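Notes from the bimanual sorting set at Trukeren, a few posts. The task family is small household items going into and out of divided cases. Two arms, one operator, leader-follower teleop.

Current count is 537 episodes recorded, 149 rejected on review. Most rejects are timestamp drift between the wrist streams and the fixed view. The rest are operator pauses over 2 seconds, which the policy happily learns as a behavior.

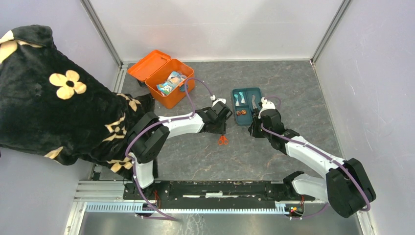
Fixed view. Orange box, teal case, scissors on the surface.

We stopped resetting to a template layout in January. With a template, the Gellirine baseline memorized approach angles and ignored the wrist input. Now the operator picks the start layout and the only rule is that both arms can reach every item.

Thin handles next to each other are the hard case. From the fixed view they merge into one blob at training resolution. The wrist view separates them, but the fingers hide the grasp point for the last part of the approach.

Labels: one language string per episode, plus a segment mark at each gripper close and open. We tried free-text strings per segment and got 66 different ways to say "pick up the scissors." Fixed verb list now, free nouns. 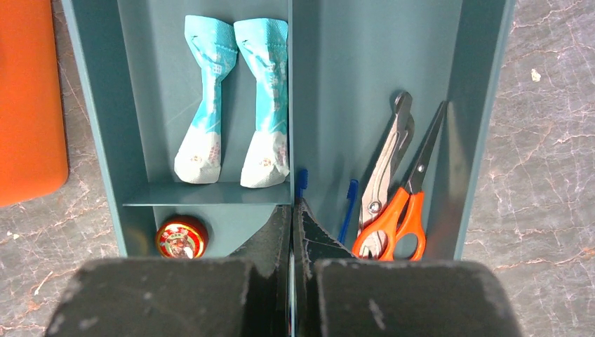 Plumia replied: have you tried dropping the fixed camera completely for the in-tray segments? We got cleaner grasps on wrist input alone, but our trays had no dividers.

Tried it on a subset. Grasps were fine, transfers got worse - the arm loses track of the other arm as soon as it leaves the tray. We keep both streams and mask the fixed one at random during training.

Next batch adds failed grasps with recovery, kept in one episode and tagged. Review rules go to Van Dusen before we record any of it. Format stays the same, so existing loaders should work.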